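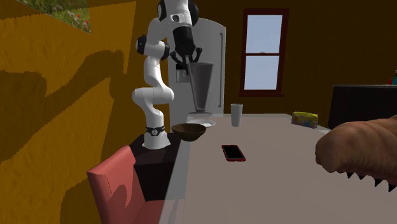 Figura 1. Escena de cocina en el simulador: brazo sobre su soporte, junto a la mesa, con la pinza al lado del vaso alto.

Taller de robótica, unidad 3
Manipulación en simulación
Apuntes de Candela Rivas

La práctica se hace por parejas, en el aula de ordenadores. Cada pareja abre la escena Praline y guarda una copia con su nombre antes de tocar nada. La original no se modifica.

Objetos de trabajo: el cuenco, el plato, el vaso alto, el vaso sin asa y el teléfono. El paquete amarillo queda fuera del ejercicio. La nevera, la silla y la ventana son fondo y no se mueven.

Tarea A. Escribir la secuencia de aproximación al vaso alto. El vaso se estrecha hacia abajo y termina en un pie redondo, así que la altura de agarre cambia la apertura necesaria de los dedos. Anotad la altura elegida.

Tarea B. Repetir con el vaso sin asa - misma orientación de muñeca, si es posible.

Tarea C. Lanzar 99 intentos con la posición inicial variada y guardar el registro. Si el brazo toca el plato o el cuenco, el intento se cuenta como fallido.

Entrega: el código, el registro y un comentario de 2 páginas. El grupo de Salma Saber y Daichi Nishimura entrega además la comparación con la escena Radum.

Las dudas sobre la instalación, a Adelino Bettencourt. La entrega se cierra en junio.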